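Paper scraps keep coming back after I sweep, what do I do wrong?
Posted in Home and Cleaning > Small Workspaces
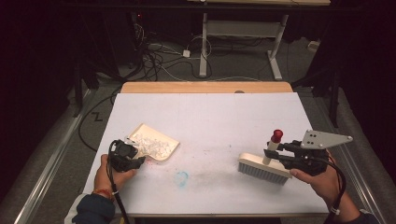 Paper scraps in the dustpan, white tabletop

Hello everyone. I make paper cards and small paper flowers at home, and in June I started to do it more seriously, for a shop called Donier which takes them from me in boxes. My problem is the scraps. When I cut with the small punch there are many tiny pieces, and when I sweep them to the dustpan one part goes in, one part goes under the front edge, and one part sticks to the brush. Then I carry the dustpan to the kitchen bin and I find a line of paper on the floor behind me.

I tried the following:

A wet cloth. The paper becomes soft and makes a paste, and after it dries I must scratch it with my nail. On the white surface I could not see it well until the evening, when the lamp came from the side.

The normal vacuum cleaner. It works, but it also took two finished flowers, and I had to open the bag. Also my neighbor below me works at night and sleeps until 14:00, so I don't like to use it in the morning.

A bigger brush. It was worse than the small one. The hairs are hard and the pieces jump.

The room is quite dry, I have a heater of the brand Fuchs in the corner and it runs almost the whole winter. I work for 2 or 3 hours each time. The paper is normal thickness for the cards and thinner for the flowers, and the thin one is the real trouble. I do not want to buy an expensive machine. Is there some method, or is it only that I need a better dustpan? Thank you in advance for any advice, and excuse my English please.

Muchen Su

Posted by papierkorb_17

Hello Muchen, I had the same trouble for a long time, because I repair old books as a hobby and the thin paper dust is everywhere. I will write what works in my house, maybe something is useful for you.

First, your problem is static electricity, at least for the pieces which stick to the brush. Dry air and a plastic dustpan are a bad combination. Before you sweep, take a cloth and make it only a little bit damp. It must not be wet, you should not be able to press any water out of it. Wipe the dustpan with it, the inside and also the bottom, and pull the brush once through the cloth. Then wait one minute and sweep. The pieces will lie down much more quietly. In winter I repeat this each time, and in summer I mostly forget it and there is no difference.

Second, look at the front edge of the dustpan. Many cheap ones are a bit curved in the middle, and the paper goes through this opening. Put it on a flat table and try to push a piece of your thin paper under the edge. If it goes easily, you have found your line on the floor. A dustpan with a soft rubber lip is better. Mine is from Jikero and it was not expensive, but I think any one with rubber is good. Check that the rubber is straight in the shop, I had to give one back.

Third, and this helped me the most, do not wait for the end. I used to work the whole afternoon and then I had a mountain. Now I sweep when I change from one color of paper to the next. A small amount does not fall out on the way to the bin. I have also a small bin directly beside my leg, with a paper bag in it, and so there is no way to the kitchen anymore.

About the brush: take a soft one with long hair, for example a wide paint brush. Move it slowly and only in one direction. If you sweep fast, the air from the brush pushes the thin pieces away before the hair arrives to them.

And punch over a tray! A baking tray is good, or the lid of a big box. I use a lid, and when it is full I fold a sheet of paper in the middle like a channel and pour everything down. The punch should be emptied over the tray too, because mine keeps many pieces inside and drops them later, when I put it in the drawer.

One more thing, I would turn the heater a little away from the table if this is possible. The warm air goes up and takes the light pieces with it. I found some on top of my bookshelf, which is 185 cm high.

Posted by Lenka from the hill

just use a lint roller. the kind for clothes. roll over table, done

I buy the refill ones

Posted by grondafan

I agree with the roller for the last small pieces, but it is a waste for a big pile, you would use 8 sheets in one evening. What I do is keep an old sports towel (mine is a Grondasport one, very flat, almost no loops) under my cutting mat. When I am finished I lift the four corners and shake it in the bin. It must be a flat towel, in a fluffy one the paper stays forever.

I do not agree about the damp cloth for the brush. I did this and my brush got a bad smell after some weeks. Maybe I made it too wet.

Reply by Muchen Su

Thank you to all. I made the test with the front edge, and yes, the thin paper goes under it without any resistance in the middle. So I will look for one with rubber. I also put a lid from a storage box under the punch yesterday and it already was better, only the lid is a little too high at the side and my wrist is not comfortable. I will cut one side down. The heater I cannot move, the cable is too short, but I turned the table to the other wall.

For the brush smell, maybe it helps to hang it with the hair down after using. I do it like this with my glue brushes and they don't smell.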